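January, bench notes, sourdough side

Third week of the Milora starter and I think I finally have it behaving. Writing this up before I forget, mostly for Coralie, who takes over the feeding while I'm away, and for whoever opens the fridge and wonders what the jar with the rubber band is.

Fed it at 7:15 this morning, equal weights flour and water, same as always. By 11 it had doubled and was domed on top, no sinking yet. Smell is like plain yogurt with a little green apple. Last week it smelled like nail polish, which I blame on leaving it two feeds too long over the break. So if it goes nail-polishy again, Coralie, just throw most of it out and feed it twice in one day. It comes back!

Flour notes. I've been going back and forth between the MacLeod bread flour and the Udex whole wheat, and I've stopped trying to pick one. The starter likes a spoonful of the Udex in each feed (faster rise, more bubbles on the sides of the jar) but the loaf itself gets gummy if I push the whole wheat too far. Today's dough:

MacLeod bread flour 776 g
Udex whole wheat 114 g
water, a bit warmer than room temp, by feel (I know, I know, I'll weigh it next time)
starter 253 g
salt 18 g

Mixed by hand in the big steel bowl, rested 40 minutes before the salt went in. I was late with the first fold and it didn't seem to care. Four folds total, half an hour apart, and the dough went from soup to something I could pick up in one piece by the third. The last one was more of a pat than a fold.

Warrick thinks I'm underproofing. He looked at last week's crumb, the big holes up under the crust with tight bread all around them, and said that's what it means every time. I had always read big holes as a good sign, so that one stung a little. Today I let the bulk go until the dough jiggled when I bumped the bowl, close to an hour longer than I would have on my own.

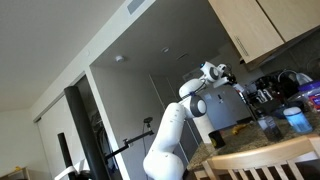

Kitchen side, granite counter. Small black cup with the yellow label near the front edge.

Shaping was messy. I used too much water on my hands and the second loaf slid around and wouldn't take any tension, so I gave up, let it sit ten minutes under a towel and tried again with rice flour. Better. Both are in the Cotia baskets, the ones with the cloth liners. Note to self - the liners need a proper shake-out, there's old flour caked in the seams.

4:40 pm. Baked the first one straight from the basket, lid on for 20 minutes, lid off for 22. Good color, very good ear on one side, and it sang for a while on the rack. Second loaf is spending the night in the fridge so I can compare. I'm keeping the oven the same for both or there's no point.

6:30 pm. Cut it too early, of course. Crumb is a lot more even than last week and the holes are all over instead of just up top, so Warrick gets this one. Still a tiny bit damp at the very bottom. Could be the pot, could be that I cut it while it was warm. Flavor is mild, I'd like more sour, and the fridge loaf should help there.

Also did the flour math for the rest of the month. We have 2,000 g of the MacLeod left, enough for two more bakes this size plus feeds. The Udex is fine. Coralie, if you get to the store before me, one bag of the bread flour please, and coarse salt, the fine stuff clumps in that jar.

Next up: cold loaf out at 8 am, same slash, same times. Then try the same dough with a little less water and see if I can shape it without swearing.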